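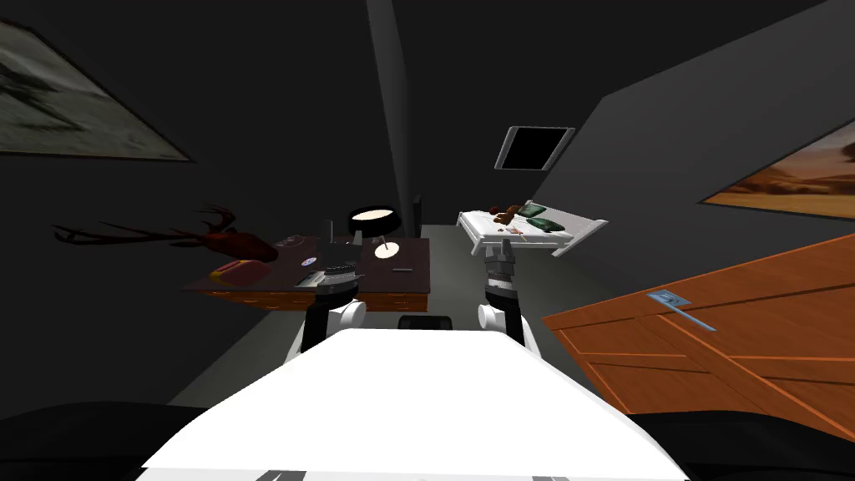 The question of how a household should store its personal papers receives less attention than it deserves. Most families keep birth records, insurance letters, school reports and old leases in whichever room happened to have space when they arrived. A bedroom desk with wooden drawers and small items scattered across its top is a common resting place, and it can serve well if one drawer is set aside for papers and kept for that purpose alone.

It has been the practice of this household to review all papers once a year, in August, before the new school term. The method was adopted from my former colleague Vibeke Bech, who managed the records room at Lauritsen and held firm views on labels. Every sheet is placed in one of 5 folders: identity, housing, health, money and schooling. Anything that fits none of these is read once more and, in most cases, shredded.
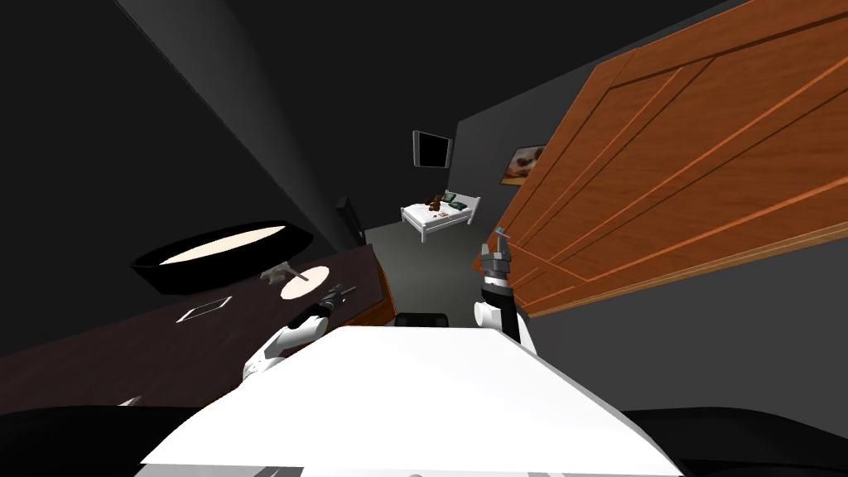 A bedroom desk, with a round plate on it.

The first review took an entire afternoon and part of the evening. There were 300 sheets in total, many of them duplicates of the same Helemine water bill -- the company had sent paper copies long after we had asked it to stop. The second year required 60 minutes. Readers who are beginning with a large backlog are advised to sort by folder first and by date afterward. Attempting both at once leads to a great many small piles and a lost temper.

Certain papers should not be folded. Deeds, diplomas and older certificates crack along the crease, and tape causes further harm as it ages. We store ours flat between sheets of plain, acid-free paper. Staples and metal clips are removed, as they may rust.

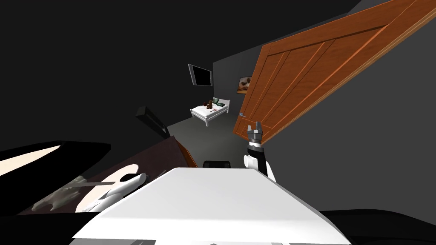 The bedroom door, standing open.

A written list of what is held, and where, should be given to one trusted person outside the home. Ours is with Kavitha Hegde, who has kindly returned it twice with corrections to my spelling. The list runs to a single page and is replaced after each review.

The matter of photographs and personal letters will be addressed in a separate entry.

Filed under: Home and Household | Paperwork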